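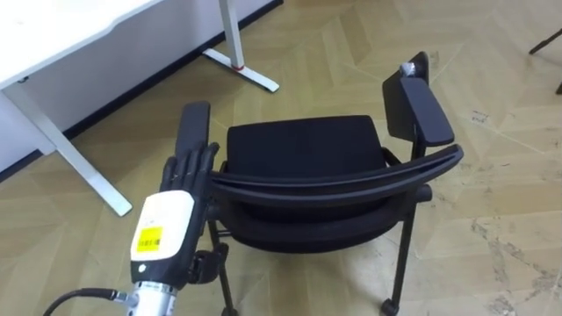 Kimcombe Household Letters - Data Card

Version 6, released 6/26/21

Summary

The Kimcombe Household Letters is a collection of nearly 2000 transcribed private letters written in Portuguese and English by families who settled in the Kimcombe valley. The collection is intended for the study of everyday spelling, forms of address and the mixing of two languages in informal writing.

Share this page (30)

Contents

Each letter is stored as one plain text file in the folder "letters". A separate table, "index.csv", lists the file name, the language or languages used, the decade of writing and the relationship between writer and recipient where this is known. Envelopes, receipts and greeting cards without a personal message are excluded.

Transcription

Letters were typed by Neusa Miranda and Thaís Portela and checked against the originals by Heloísa Aguiar. Original spelling and line breaks are kept. Words that could not be read are marked [illegible]; words crossed out by the writer are placed between tildes. Disagreements between readers were settled by a second reading of the paper original - scans were not used for this purpose.

The six letters in the Bullotine bundle are water damaged and are only partly transcribed. They should be left out of any work on letter length.

Privacy

Surnames, street names and medical details have been replaced with bracketed codes. The Furtado letters are the exception: Washington Furtado and Aparecida Furtado have given written permission for their family's names to appear in full. Requests to remove a letter are accepted at any time and take effect in the next release.

Known limitations

Women writing to sisters and mothers are heavily represented. Letters sent by children are few. Dates in the Ruchti bundle were supplied by the family from memory and are given by decade only.

Terms of use

The collection may be used for teaching and noncommercial research. Please cite the version number. The next release is planned for September and will correct the language codes in the Stidex bundle.

This site uses cookies to remember your settings. Accept | Manage preferences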